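Prarnley Adult Reading and Workplace English Program
Second Progress Report to the Zakaria Fund 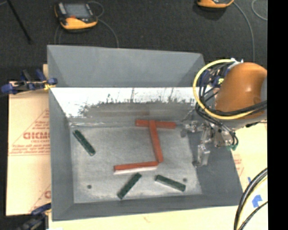 Reporting period: the six months ending in April
Prepared by: Angharad Rowlands, Program Manager
Approved by: Trefor Parry, Director of Learning

1. Overview

The grant supports evening and early-morning classes in reading, writing and spoken English for working adults in Prarnley and Losville. During the reporting period the program enrolled 208 learners, of whom 140 completed a full course of study. The remaining learners are either still attending or have left the program, and the reasons for leaving are set out in Section 3. Teaching staff delivered 1406 hours of instruction across both towns.

Spending is within the approved budget. One transfer between budget lines is requested in Section 5.

2. Activities

Classes in Prarnley continued at the public library and at the Punska Street center. The library groups meet after 6:30 p.m. and serve mainly beginning readers. The Punska Street groups are more advanced and follow the workplace English course, which covers shift notices, safety instructions, pay statements and short written reports to a supervisor.

In Losville the program opened six new groups. Four of these were planned in the original proposal. Two were added after employers asked for classes that end before the start of the morning shift. Attendance in the early groups has been steadier than in the evening groups, and learners have asked that they continue through the summer.

The workplace reading book was revised in full. The earlier edition relied heavily on office examples, and tutors reported that many learners found these distant from their own work. The new edition has longer passages, larger type and a word list at the end of each unit. A separate tutor guide is in draft.

3. Results and Attendance

Learners who completed a course were assessed at entry and at exit using the same reading and writing tasks. Most moved up at least one level in reading. Progress in writing was slower, particularly among learners who had spent less than two years in school as children. The teaching team has responded by setting aside the last part of each session for short written work, which tutors return with comments at the next class.

Changes in work schedules were the most common reason given for leaving. Childcare was the second. Several learners in Losville also reported that the last bus leaves before the evening class ends. The class now starts 20 minutes earlier, and attendance in the final part of the session has improved.

4. Difficulties

Recruiting tutors for Losville took longer than expected. Two posts were vacant for the first part of the period and were covered by Prarnley staff, with added travel costs. Both posts are now filled.

The shared enrollment record was not ready at the start of the period. Paper forms were used in its place and were later entered by hand. Some entry assessments were recorded late as a result, and those learners are not included in the comparison described in Section 3.

5. Budget

Staff costs are slightly below plan owing to the vacancies described above. Printing costs are above plan because the reading book is longer than the first edition. The program asks the Fund to approve the use of unspent staff money for printing and for the tutor guide. No increase in the total grant is requested.

6. Next Period

The program will finish the tutor guide, continue the early groups in Losville and begin a second-level writing course at Punska Street. Learners who left because of schedule changes will be contacted and offered a place in a different group. Questions on this report may be sent to Angharad Rowlands at the Prarnley office.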